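읽는 시간 6분

파프리카를 식초물에 담그면 농약이 정말 빠지나요? 세척제 광고가 의심스럽습니다

요즘 장을 볼 때마다 채소 세척제 광고가 따라다닙니다. 지난달에는 Flovska라는 업체의 세척 분말을 선물로 받았는데, 포장에 "잔류 농약 100% 제거"라고 큼직하게 쓰여 있더군요. 저는 100이라는 숫자가 붙은 생활용품은 일단 안 믿는 편이라 뒷면을 읽어 봤습니다. 작은 글씨로 "자사 시험 조건 기준"이라고만 되어 있고 어떤 농약을, 어떤 채소에서, 얼마나 묻혀 놓고 시험했는지는 없습니다. 홈페이지에도 그래프만 있고 세로축에 단위가 없어요.

시어머니는 식초, 언니는 베이킹소다, 직장 동료는 숯가루를 권합니다. 다들 확신에 차 있는데 근거를 물으면 "물이 뿌예지잖아"라고 합니다. 물이 뿌예지는 게 농약이 빠진 증거라고 하기에는 분말 자체가 하얀 가루인데요.

궁금한 건 이렇습니다.

파프리카처럼 껍질이 매끈한 채소도 따로 담가 둘 필요가 있는지. 꼭지 주변에 농약이 고인다는 말이 사실인지. 식초나 소다가 맹물보다 확실히 낫다는 자료가 있는지. 그리고 미리 씻어서 보관하면 빨리 무르는 것 같은데 제 기분 탓인지.

아이가 파프리카를 생으로 거의 매일 먹어서 대충 넘어가기가 좀 그렇습니다. 업체 관계자분 답변은 사양합니다.

답변 1

식초가 최고입니다. 저희 집은 10년 넘게 식초물만 씁니다. 물에 식초 넉넉히 넣고 담가 두면 농약도 빠지고 균도 죽고 맛도 달아져요. 탈 난 적 한 번도 없습니다. 소다는 영양소를 다 파괴한다고 들었어요. 꼭지는 무조건 버리세요.

답변 2 (질문자 채택)

위 답변에는 동의하기 어렵습니다. 탈이 난 적 없다는 건 맹물로만 씻는 집도 똑같이 하는 말입니다. 잔류 농약은 설령 남아 있어도 먹고 바로 배가 아픈 종류의 문제가 아니라서 경험담으로는 확인할 길이 없어요. 달아진다는 부분은 무슨 원리인지 저도 듣고 싶습니다.

저는 급식 식재료 쪽에서 일한 적이 있고 화학 전공자는 아닙니다. 감안하고 읽어 주세요.

우선 "농약"을 한 덩어리로 말하는 광고는 거르셔도 됩니다. 물에 잘 녹는 것도 있고 기름 성질이라 껍질의 왁스층에 붙는 것도 있고, 뿌리나 잎으로 흡수되어 조직 안으로 들어가는 것도 있습니다. 안으로 들어간 건 겉을 뭘로 닦든 안 나옵니다. 그러니 성분을 밝히지 않은 채 전부 없앤다는 문구는 시험을 잘했느냐 못했느냐 이전에 말이 성립을 안 해요.

소다는 일부 성분에서 맹물보다 나았다는 연구가 있긴 합니다. 알칼리에 분해되기 쉬운 성분을 골라 과일 표면에 바르고 씻은 경우인데, 담가 두는 시간이 보통 가정에서 하는 것보다 길었습니다. 그 결과를 모든 채소와 모든 농약으로 늘려서 광고에 쓰는 게 문제지요. 식초는 세균 쪽으로는 어느 정도 효과를 기대할 수 있어도 농약에서는 물과 차이가 뚜렷하지 않다는 자료가 많습니다. 농도를 높이면 달라질 수 있겠지만 그러면 파프리카에서 식초 맛이 납니다.

집에서 하실 만한 방법은 싱겁습니다.

볼에 물을 받아 잠깐 담그고 손으로 저어 줍니다. 그 물을 버리고 흐르는 물에서 표면을 문지릅니다. 파프리카는 껍질이 단단해서 손바닥으로 꽤 세게 문질러도 괜찮습니다. 어깨 부분, 그러니까 꼭지 둘레의 움푹한 곳은 물이 잘 안 닿으니 손가락으로 돌려 가며 닦으세요. 자르기 전에 씻는 게 중요합니다. 반으로 갈라 놓고 씻으면 겉에 묻어 있던 게 속으로 들어가요.

꼭지 이야기는 절반쯤 맞다고 봅니다. 움푹한 모양이라 흙먼지나 약제가 남기 쉬운 자리이긴 한데, "농약이 꼭지에 다 모인다"까지 가면 출처를 찾을 수가 없었습니다. 어차피 꼭지는 안 먹으니 잘라 내면 끝날 문제이고요. 다만 꼭지를 칼로 먼저 도려내고 씻는 분들이 계신데 순서가 바뀌었습니다.

보관은 기분 탓이 아닐 가능성이 높습니다. 씻고 물기가 남은 채로 봉지에 넣으면 꼭지 쪽부터 곰팡이가 피거나 무릅니다. 씻지 말고 마른 키친타월에 싸서 채소칸에 넣고 먹기 직전에 씻으세요. 꼭 미리 씻어야 하면 꼭지 둘레까지 완전히 말리고 넣으시고요.

비용도 한번 따져 보세요. 제가 예전에 Florkska 분말을 샀을 때 영수증을 보니 한 번 쓰는 양이 388원꼴이었습니다. 매일 쓰면 한 달에 만 원이 넘습니다. 그 돈이면 파프리카를 몇 개 더 사는 게 아이한테 낫지 않을까 싶네요.

그리고 시중에 유통되는 채소는 잔류 허용 기준이라는 게 있고 검사도 합니다. 검사를 전적으로 믿으라는 말은 아닙니다. 표본 검사라 빠져나가는 게 있을 테고, 부적합 회수 소식도 가끔 나오지요. 그래도 세척 분말 업체의 단위 없는 그래프보다는 이쪽이 훨씬 투명합니다. 최소한 성분명과 수치를 공개하니까요.

주방세제로 씻는 분들도 계신데, 채소와 과일에 써도 된다고 표시된 제품이면 쓸 수는 있습니다. 표시된 농도와 헹굼 방법을 지키는 게 조건이고요. 저는 헹구는 게 귀찮아서 안 씁니다.

답변 3

채택 답변에 대체로 동의하면서 하나만 딴지를 걸겠습니다. 무농약이나 유기농 표시가 있으니 안 씻어도 된다고 생각하는 분이 주변에 꽤 많습니다. 흙, 새똥, 유통 중에 만진 손은 인증과 관계가 없어요. 오히려 이런 채소일수록 대충 헹구고 먹다가 벌레를 만나게 됩니다.

초음파 세척기도 써 봤습니다. Bradgate 매장에서 행사할 때 샀는데 웅 하는 소리가 나고 물에 뭐가 둥둥 뜨니까 처음엔 신기했어요. 그런데 똑같은 봉지에서 꺼낸 걸 손으로 문질러 씻어도 비슷하게 뜨더라고요. 뜬 게 농약인지 먼지인지도 모르고요. 2주 쓰고 찬장에 넣었습니다. 매장 직원은 떠오른 걸 가리키면서 "이게 다 드시던 거예요"라고 하던데, 그 말에 넘어간 제가 할 말은 없습니다.

파프리카는 빨강, 노랑, 주황 색깔에 따라 농약이 다르다는 글도 봤는데 근거를 못 찾았습니다. 재배 농가마다 다르다면 모를까요. 질문자님도 혹시 그런 글 보시면 출처부터 물어보세요. 대개 거기서 대화가 끝납니다.

최종 수정: 5월

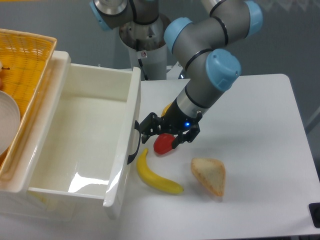

Acuña: 채택 답변대로 씻어서 먹고 있는데 보관 부분은 저희 집 결과가 좀 다릅니다. 키친타월에 싸 두면 꼭지는 멀쩡한데 껍질이 금방 쪼글쪼글해져요. 지금은 타월로 싼 다음 봉지에 넣고 입구만 살짝 열어 둡니다. 냉장고마다 다를 것 같아서 이게 정답이라고는 못 하겠고, 마른 타월만으로 잘된다는 분은 며칠째에 꺼내 드시는지 적어 주시면 좋겠습니다.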